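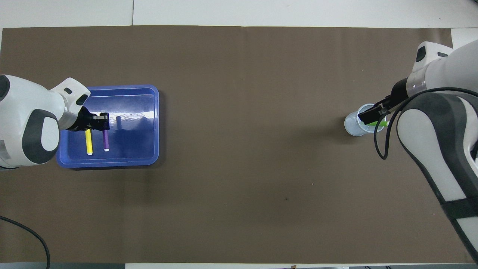
Two robot arms, a brown mat and a blue plastic tray

Unit 6: State Rules, Local Rules and Who Decides on a Well

Reading for this unit: packet pages on preemption, and the Fairclough permit file.

1. The basic question

Most energy projects need permission from more than one level of government. A drilling permit usually comes from a state agency. The land under the rig is zoned by a county or a city. When the two disagree, someone has to decide which rule controls. The legal word for this is preemption. A higher government preempts a lower one when its law takes over a subject and leaves no room for local rules.

Express preemption: the statute says so in plain words.
Implied preemption: the statute is silent, but it covers the subject so fully that a court reads local rules out of it.
Conflict: both laws stand, but a company can't obey the two of them at once.

2. The Fairclough case

Fairclough is a small city with old oil wells inside its limits. In November the voters passed a measure that set a buffer of 2000 feet between new wells and homes. The state rule at the time asked for much less. Nomitz, the operator with most of the leases, sued the next week.

Nomitz made two arguments. First, the state already regulated well location, so the city had no power to act. Second, the buffer covered so much of the field that it worked as a ban. The city answered that it was regulating land use, a traditional local power, and that it said nothing about how a well is drilled.

The trial court split the difference. It kept the buffer for new surface sites and struck the part that applied to existing pads. Neither side was happy, and both appealed.

3. Who showed up

The hearing record lists 222 written comments. Read a sample of them before class and note whether the writer talks about health, jobs, property value or local control. About 80 came from a form letter. Agencies differ on how much weight a form letter gets, and we will come back to this in Unit 8.

4. For discussion

Should a city be able to say no to a use the state allows? Would your answer change if the project were a wind farm? Bring one page of notes.

Recent handouts
Unit 5: How a Ballot Measure Gets Its Title
Unit 4: The Domau Pipeline Hearings
Unit 3: Severance Taxes and County Budgets
Skustari Refinery: Timeline and Sources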